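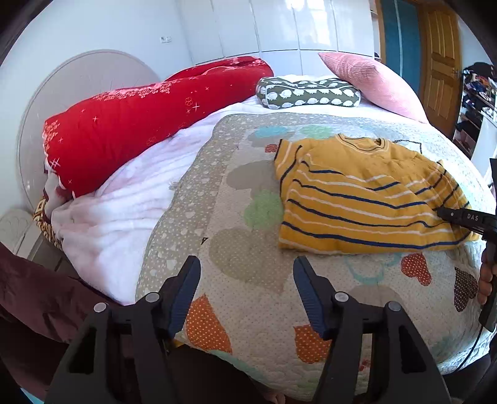
Fig. 1. Striped knit top on a quilt.

Textiles and the Household, Unit 3: Why Stripes Cost More
Handout by Kenna Baxter

Read the Robichaud chapter before class. It runs to 42 pages, and you may skip the poem.

A plain shirt can be cut from cloth lying any way the cutter likes. A striped one has to line up at the side seams, so the pieces are shifted until they agree and the cloth in between goes in the scrap bin. The Falgate mill ledger lists 282 bolts of stripe for one March, along with a rude remark about tailors.

Knits are worse. They stretch while you cut them, then go back and deny it.

Terms to know: course (a row of loops running across), wale (a column running up), repeat (the distance before the pattern starts over). 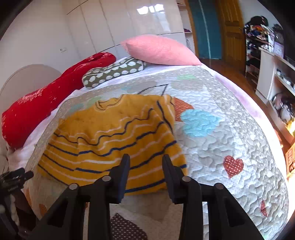
Fig. 2. Quilted bedspread, tiny white dots and wavy cloud stitching.

Quilting holds layers together. The stitching can follow the print or ignore it, and Jandilberg spends 30 pages deciding which is more moral. Read the first few.

For next time: bring one striped garment and a ruler. Check the side seams. Try not to do this to people on the bus.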